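Pandura Single-Wall Paper Cup, White

Item group: Cups and lids
Sold by: Hiketti Foodservice Supply
Made by: Platus
Price: see your account price list, or ask for a quote

Add to order | Add to saved list | Request samples

Overview

The Pandura is a plain white single-wall paper cup for coffee, tea, water and soup tastings. It has a rolled rim and takes the Pandura flat lid and the Pandura sip lid. It is sold unprinted. If you want your name or logo on the cup, see Printing further down.

Most of our customers use the 8 oz size for office coffee and the 12 oz size for takeout. The 4 oz size is a sampling and espresso cup. All three sizes come from the same plant and the same board, so the whites match when the cups are set out together.

Sizes

4 oz: espresso, samples, mouth rinse
8 oz: office coffee, tea, water
12 oz: takeout coffee, hot chocolate

The 8 oz and 12 oz cups use the same lid. The 4 oz cup has its own lid, sold separately. The old ribbed lids that we carried under the Pakzad name do not fit any Pandura cup. If you still have a case of them, keep them for your Pakzad cups or call us about a return.

Material

Paperboard with a thin lining on the inside. The lining keeps liquid out of the board. There is no foam in the cup and no wax on it. The outside has no lining, which gives it a dull finish that takes a stamp or a pen well. Customers who write names on cups should use a permanent marker. Gel pens smear.

The bottom disk is set up inside the wall so that the cup rests on the edge of the wall and the disk stays clear of the table. A small amount of lining may show at the side seam. This is normal and does not mean that the cup will leak.

Hot drinks

A single-wall cup gets hot on the outside. For coffee straight from the brewer, use a sleeve or order the double-wall version. Don't stack two cups together as a substitute. It costs more than a sleeve, and the inner cup tends to stick when you try to pull them apart.

Leave some room at the top if you are going to put a lid on. Press the lid down with your thumb at the seam side first and work around to the other side. Check that it has snapped on all the way before you hand it over.

Cold drinks

The Pandura works for water and juice served and finished at the table. It isn't the right cup for iced drinks that sit out for a long time. The outside is not lined, and moisture from the air will soften the board. Our cold cups are lined on both sides and are listed under Cold drinks.

The 8 oz cup is the one in our photo. For the other sizes, use the measurements on the spec sheet, which you can download from your account page. 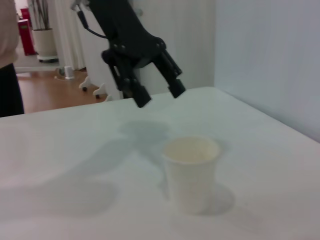

Storage

Keep the cups in their sleeves until you need them. Open sleeves pick up dust and odors, and the rims can get bent. Store cases off the floor in a dry room, away from soap and cleaning supplies. Don't put heavy goods on top of an open case. A case that has been crushed at the corner will usually have a few out-of-round cups, and lids will not hold on those.

If you use a wall dispenser, load it with the rims facing down and don't force in the last few cups. The spring needs a little slack to let go of one at a time.

Lids and accessories

Pandura flat lid, white, with straw slot
Pandura sip lid, white or black
Pandura 4 oz lid, white
Plain brown sleeve, fits 8 oz and 12 oz
Wall dispenser, gray, fits 8 oz only
Wooden stir sticks, boxed

Printing

We print the 8 oz and 12 oz cups in one or two colors. Send artwork as a vector file. Thin lines and small type should be kept away from the seam, where the print does not always line up. You will get a proof by email, and nothing goes on press until you approve it. Fiorella Gentile handles all printed orders and can tell you whether a logo will hold up at cup size. She can also send you a few cups from past runs so that you can see how the inks look on the uncoated side.

Ordering and delivery

Cups ship by the full case. We don't split cases, but we do send free samples of any size. Orders placed before noon go out the next working day. The 12 oz cup is on back order as of 7 December 2022, and open orders will be filled in the order they came in.

Please count your cases while the driver is still there and write any shortage or damage on the delivery slip. Claims without a note on the slip take longer.

Disposal

The lining means that this cup does not go in with ordinary office paper in most places. Some haulers take lined cups and some don't. Ask yours before you put up a sign. Sleeves and shipping cartons can go in with cardboard.

Customer notes

"Good basic cup. We go through a lot of the 8 oz at the front desk. Wish the dispenser came in white." Tamás Dobos

"Switched from the Pakzad and had to buy new lids, so read the size section first. Cups themselves are fine and the rim is firmer." Marjan Ghasemi

"One case arrived with a crushed corner. Replaced within the week." Mojtaba Amini

Questions about this item

Call or write to Kaiwen Gu at the order desk, Monday through Friday. Have your account number and the cup size ready. For changes to an order that has already shipped, contact the carrier with the tracking number from your confirmation email.

Related items

Pandura Double-Wall Paper Cup, White
Pandura Cold Cup, lined both sides
Pandura Soup Cup with vented lid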